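Gonçalo Amaral doesn't believe in the ten-minute room. He has run the housekeeping course at Sasholm since June, and when I read him the promise from the Trotport hosting guide, he laughed. "Ten minutes for whom? Somebody has to bend down for every wrapper."
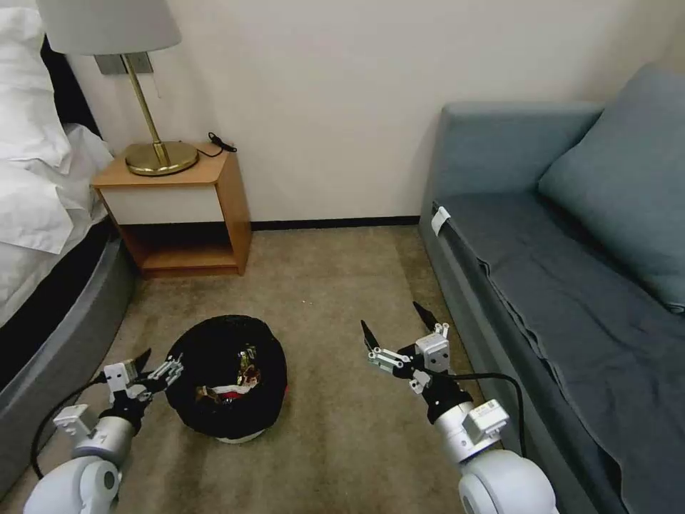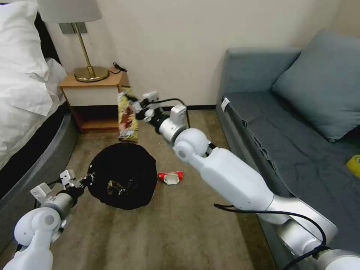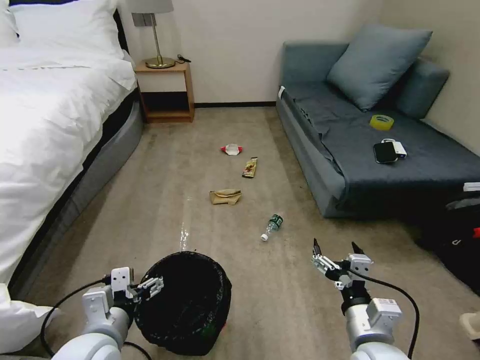
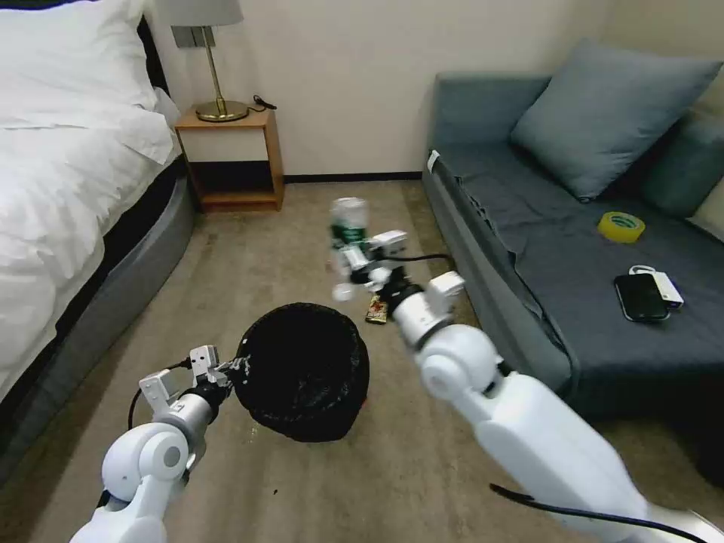
A bed, a beige carpet, and the trash

Floor first, or bed first?

The guide says bed. Amaral says floor, and I wasn't convinced by either. "You make the bed, then you kneel next to it picking up a bottle, and your shoulder is in the duvet," he said. Fine, but he admits he has never timed it both ways.

He is harder on small round bins. "People buy them for looks. A plastic bottle and a paper bag, and it's half full." What would he buy? He wouldn't name one.

And the carpet? Beige, he said, is a bad color for a room where guests eat snacks. Replacing it was quoted at 2000, and he thinks that's too much. I asked who had quoted it. "A cousin," he said.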